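Vurner Door Boot Seals and Hinge Kits — front loaders

Home > Parts > Laundry > Doors and seals

In stock at Kanaan. Ships from Justham counter if Kanaan runs out, adds a day or so.

The Vurner boot seal is the gray rubber ring between the drum and the front of the machine. Sold alone or with the hinge kit. Most people come in for the seal, find the hinge is sloppy too, and end up buying both. Up to you. Check yours before ordering, see below.

What you get (seal only)
One molded boot seal
Inner clamp band with spring
Outer spring wire
Small tube of rubber-safe soap

What you get (seal + hinge kit)
Everything above
Hinge with pins fitted
2 hinge bushings
Hinge screws
Latch hook and spring
Printed instructions, same ones as the PDF

Not included: door glass, door frame, door lock switch. Glass and frames are on a separate page. The lock switch is electrical and we only sell it over the counter, bring the old one.

Which one do I need

Water on the floor at the front of the machine during the wash, seal is first suspect. Pull the folds back all the way round and look at the bottom. Splits hide in the lowest fold. Black spots are mildew and will mostly clean off, not a reason to replace by itself. A seal that has gone stiff or shiny is on its way out.

Door drops when you open it, or you have to lift it to get it to catch — hinge or bushings. Open it half way, hold the outer edge, lift gently. Any up and down play you can feel is too much. A dropped door rubs the seal on one side and eats it, so a new seal on a worn hinge wont last.

Leak only during spin, check the hose clamps at the back of the drum first. Cheaper than anything on this page.

Leak from the soap drawer is not the seal. We get a lot of returns on that one.

Sizing

Seals come in 3 sizes, small, medium and large. Size goes by the drum opening and NOT by load capacity. Two machines with the same capacity can take different seals. Measure the opening in the drum with the old seal still on, straight across, metal edge to metal edge. Then match it to the chart at checkout. In between two sizes? Stop and call. Do not order the bigger one and hope, it will fold under the clamp.

Also check the drain holes. The standard seal has its holes at the bottom, the spray version has a port at the top for the nozzle. If your old one has a port and you fit one without, the nozzle has nowhere to go.
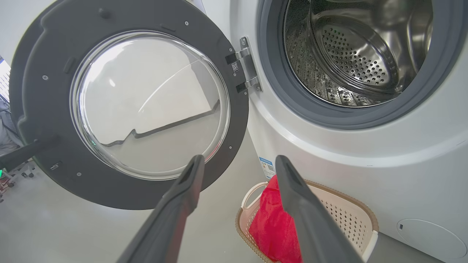
Model number is the other thing we need. Usually on a sticker inside the door opening or on the back panel, sometimes behind the kick plate. Write down the whole thing including the letters after the slash. People leave those off and they are often the only difference between two machines with different hinges.

Fitting notes

Unplug first. Water off at the wall. Do both before you touch a screw.

Take a picture of the old seal before it comes out, all the way around. You want to know where the drain holes sat and which way the lip faced.

Outer spring wire comes off first. Find the spring, get a flat screwdriver under it, work round. Wrap the tip in tape so you dont nick the paint. Peel the front lip off the cabinet. On some machines thats enough to reach the inner band with a long arm and patience. On others the front panel has to come off. Instructions cover both.

Clean the groove on the drum before the new one goes on. Soap scum in there is the top cause of a new seal leaking. Old toothbrush, warm water, dry it after.

Line up the mark on the seal with the mark on the drum, top center on most. Soap on the inside lip only. No dish liquid, no oil, no grease, no petroleum jelly. Oil swells the rubber and the seal will walk off the drum.

Inner band next, then front lip, then spring wire. The wire is a fight. Start opposite the spring, both hands, tape the first part down if you are working alone.

Hinge kit: take the weight of the door with a stack of books or a helper before the last screw comes out. A door with glass in it is heavier than you expect and the thread in the cabinet strips easy. Start all screws by hand, then snug them, close the door, check the gap is even, then tighten.

Run a short rinse with nothing in it. Look underneath with a flashlight. Then run a normal wash.

Allow 2 hours for your first one. Seal alone, 40 minutes once you have done a few.

Care

Wipe the folds after the last load of the day
Leave the door open a little between loads, unless you have small kids or pets
Check pockets — coins and hairpins are what cut seals
Bleach straight on the rubber shortens its life, dilute it

Price and shipping

Seal only is 40 dollars, any size. Seal + hinge kit is 117 dollars. Prices good till end of October, after that the rubber goes up again and so do we.

Orders placed before noon go out same day from Kanaan. Box is light but bulky, so it ships ground only. Counter pickup at Kanaan or Justham is free, wait for the email before you drive over.

Returns

Unfitted, in the bag, within the return window on your recipt. Once a seal has been soaped or streched on we cant take it back. Wrong size sent by us, we pay both ways. Wrong size ordered, you pay return and we swap it.

Hinge kits can come back if the inner bag is sealed. Opened kits no.

Works with

Vurner front loaders, all that use the single hinge door. Also fits the Pistunance compact range but ONLY the seal, their hinge has a different screw spacing. Pistunance stacked units take the small seal with top port. Not for top loaders. Not for washer dryer combos, those run hotter and need the other rubber, listed under Combo parts.

Trade accounts

Box of seals, mixed sizes ok, ask for the trade sheet. Laundromats please tell us the machine count and we will hold stock for you. Coin-op doors use a heavier hinge which is not on this page.

Questions go to the parts desk, phone is faster than email. Have the model number and the opening size ready.

Page updated 2022-06-27. Stock shown may lag by a few hours.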